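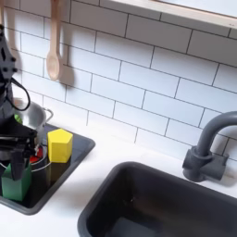 Questions people ask about the Clusley Share Club

What is it, exactly?
A group of people in Clusley who each put in money every month and buy shares together. We argue first, then we buy. Iwona Szulc started the club at her dining table and still chairs it, mostly by looking at the clock.

Are you financial advisers?
No. One of us used to sell boats. Nothing on this page is advice, and anything you overhear at a meeting is even less so.

How much do I need to join?
New members buy in at $1175, then add whatever monthly amount they chose on the form. You can pay the buy-in over 8 months if you'd like to ease yourself into disappointment.

Is there an upper limit?
Yes, $3000 in your first year. We brought it in after a new member arrived very keen and with a very large cheque. He's still with us, and a good deal calmer.
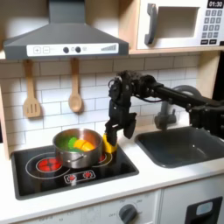 Who decides what to buy?
Everybody with units gets one vote, no matter how many units they hold. Someone pitches a company, the rest of us pick holes in it, and we vote at the following meeting. The month's gap has saved us from several brilliant ideas.

Have you ever got it badly wrong?
See Turel. We bought it twice, the second time because it was cheaper. It then got cheaper again. The minutes are available to members and make for bracing reading.

And have you got anything right?
Kollár has paid us a dividend every year we've held it. It is so dull that two separate motions to sell it have failed for want of anyone staying awake to second them.

Can I take my money out?
Yes, with a month's written notice. Withdrawals over $2000 may take longer, as we might have to sell something. You get the unit value on the day we sell, which may be less than you put in.

What about tax?
You'll get a statement each August with your share of dividends and gains. Please don't ask Iwona to fill in your return. She has been asked.

Why is the account called Cirneck?
It's the name of a dog. The bank wanted something by 4 pm.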